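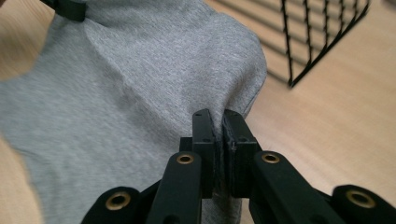
I fold T-shirts on Monday nights, and I have opinions about it. Strong ones, if you ask my sister-in-law Ljubica, who stopped asking a while ago.

My main opinion is that gray T-shirts deserve to be folded and most other things don't. Underwear? Toss it in the drawer. Gym shorts, same. Nobody is grading you on your gym shorts. But a soft gray tee, the heathered kind that goes with everything you own, gets worn to work under a cardigan and to bed and to the grocery store, and if you leave it in a heap overnight it comes out looking like you slept in the car.

I know the file-folding people will disagree with me here. I tried it for most of November. You fold the shirt into a little packet and stand it up on its edge, and the drawer looks gorgeous for a day and a half, and then you pull out one packet and its neighbors slump over like tired commuters. I own 11 gray shirts (yes, I counted, Ljubica made me) and I would love to tell you they stood at attention. They did not.

So I'm back to the flat stack, the way my mother did it. Shirt face down, smooth it from the collar outward with your palm, sleeves in, sides in, then up from the hem in half and in half again. The smoothing is the part people skip! Jersey knit holds on to every little crease you fold into it, and it will show them to you the next morning under the office lights.

My other opinion is that you should do it standing up, at a table, with the radio on. I did it on the couch for years and the couch always won. I'd get through 4 shirts and then there'd be a show, and a blanket, and a pile that moved from the couch to the chair and back again until Thursday.

Ljubica hangs everything, by the way. Every single T-shirt, on those skinny velvet hangers - her closet looks like a store. I think hanging stretches out the neck. She thinks I'm making that up. We've agreed to talk about towels instead, and that isn't going great either.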